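Filed under: Workshop notes / Film & screen

May, 9:40 am

Second pass on the Milldale cut. Runs 1696 seconds now, still too long. Kheri's lead performance is the best thing in it and we keep cutting away from it. Why. Reel 2 has the kitchen argument in one long take, use that, drop the close-ups. Her face at the end does more than the dialog.

Music: temp track is fighting her in the train scene. Pull it. Try room tone only. 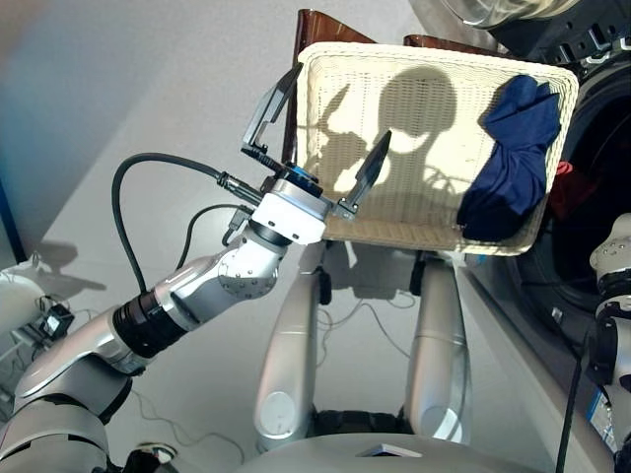 Iveta Brabec: I'd leave the music in the train scene but start it later, after she sits down. Without it the brother's line sounds like a joke and people will laugh.

Fair. Will try both versions and watch them back to back after lunch.

11:15. Went thru the notes from the Polat screening. 33 cards back, nearly all mention the brother, and most want more of him. Manju says the part was always underwritten, and there's a scene from the Cukar shoot we never used. Found it, shot 64. Sound is rough but he's very funny in it. Goes in befor the wedding, I think. Check the continuity on his jacket.

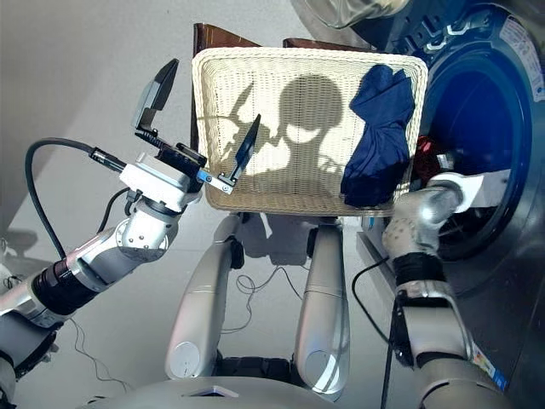

Does the ending change if shot 64 goes in?
Only the last phone call, which gets shorter. The walk home stays as it is.

To do: new titles, color on the wedding, send Zawadi the list of lines to rerecord.

Recent entries
Jusard: sound notes, first assembly
Casting the brother, again
Why the train scene moved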